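Category: Robotics / Simulation / Datasets & Tooling

# tredari-sort

Sim environment + planner + replay tools for the two-arm colour sorting task. Part of the Imholm stack but you can run it on its own. README is a bit behind the code, sorry, the config files win if the two disagree.

## What's in here

- `env/` the room, the table, the trays, the arms
- `perceive/` colour and position from the head view
- `plan/` arm choice, grasp, handover, place
- `replay/` step through a logged episode, forwards or backwards
- `data/` 1000 logged episodes from the July build

## The task

A ball shows up on the white surface. Robot picks it up and puts it in the tray of the same colour. Trays are both over on the left, so the right arm often can't get there without leaning the elbow into a bad spot. So we do a handover: right arm grabs, lifts a little, left arm comes in open, takes it, places it.

Planner picks between direct place and handover by cost. Handover has a fixed penalty (`handover_cost`, default 8). Set it to 0 and you'll get handovers for everything, including balls the left arm could of reached by itself.
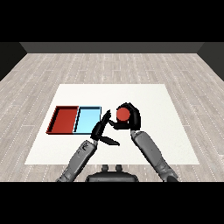 Head view, handover task: right gripper holding the red ball, left gripper open, both trays empty.

## Perception

Head view only. No wrist cameras in this release. Colour mask first, then a circle fit on whatever's left, then project to the table plane. The plane assumption is wrong as soon as the ball is lifted, so after grasp we stop trusting the fit and use the gripper pose instead.

Fingers wrapped over the ball hide a good chunk of it. The mask shrinks and the centre drifts away from the fingers. `occlusion_hold: true` freezes the last good centre. Leave it on.

Red ball and red tray are the same colour on purpose, which makes the mask merge them when the ball is over the tray. We split on the tray outline. Works well enough, breaks if you turn outlines off in the renderer. Don't turn outlines off.

## Control

Joint position targets out of Lo (our controller layer, separate repo). Both arms share one clock. If you run them on seperate clocks the handover will drop the ball, we tried.

Gripper command is open or closed, nothing in between. Release order is: left closes, wait 7 ticks, right opens. Shorter wait and the contact solver gets jumpy.

## Episode format

One folder per episode. Frames from the head view, joint states for both arms, gripper commands, planner state as plain text, result flag. Black bands top and bottom of the frames are part of the saved image, so crop before training. `replay/crop.py` does it.

Seeds are in the episode header. Same seed + same build = same episode. Different build, no promises.

## Running it

 pip install -e .
 python -m tredari.run --task sort --arms both
 python -m tredari.replay data/ep_0007

Needs the Rorkport physics wheel, version 7. Newer ones load fine but friction defaults changed and balls roll off the fingers.

## Known problems

- planner sometimes flips arm choice mid reach, looks like dithering. Raise `commit_steps`
- left elbow limit is too tight in the config, haven't re-tuned
- replay backwards shows gripper state one tick late
- no floor contact logging, a dropped ball just counts as a fail

Tests are in `tests/`. The handover ones are slow, skip them with `-m "not slow"`.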